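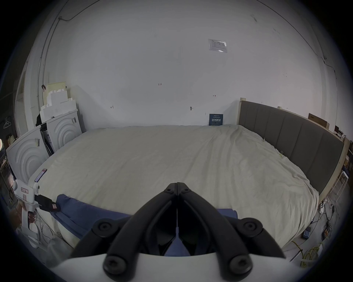 Ticket: fitted sheet comes off on headboard side
Product: Timden fitted sheet, cream
Bed: upholstered, grey headboard with vertical panels, light wood frame
Status: open, waiting for exchange

Customer message
Good morning. I bought the Timden sheet for the big bed in our guest room in Udthorpe. On three sides it stays well. On the side of the headboard it climbs up from the mattress during the night, and in the morning the corner is free. Now I hold it with two small metal binder clips near the headboard. It helps, but it is not a nice solution and the sheet is still full of wrinkles. Did I receive a wrong size, or do I put it on in a wrong way?

Reply from Alexiou Home Textiles, support
Thank you for your message. Please tell us three things:
Depth of the mattress, measured at the corner without the topper
Depth of the topper, if you use one
Program and temperature of the last wash

Customer
Mattress 25 cm. The topper is an Undus, 9 cm, I forgot to mention it in my first message. I washed the sheet two times at 60 degrees and one time it was in the dryer, because of rain.

Support
The pocket of your sheet is made for a mattress up to 30 cm. With the topper you have 34, so the elastic can only reach the lower edge and not go under it. The hot wash can also make the cotton a little shorter. Before we exchange it, please try this:

1. Take off the clips and the sheet completely.
2. Pull the mattress 20 cm away from the headboard, so you have place for your hands.
3. Put on the two corners at the headboard first, then the two at the foot.
4. Push the mattress back slowly and hold the sheet down with a flat hand.
5. Sleep on it and write to us the next day.

Customer
I did all the steps. Pulling the mattress was heavy for one person but possible. The first night the sheet stayed. The second night the corner farther from the door came up again, so I put the clips back. For your information, I also tried without the topper and then there is no problem, but my guests like the topper.

Support
Then it is the pocket depth. We can exchange for the deep version (up to 40 cm) in the same color. Please keep the clips on the edge only, where the elastic is double, so they do not make holes in the cotton. Wash the new one at 40 and dry it on a line if you can.

Customer
Yes, please exchange. Do I send the old sheet washed or is it not necessary?

Support
Washed and folded, please. The return label is in your account under Orders.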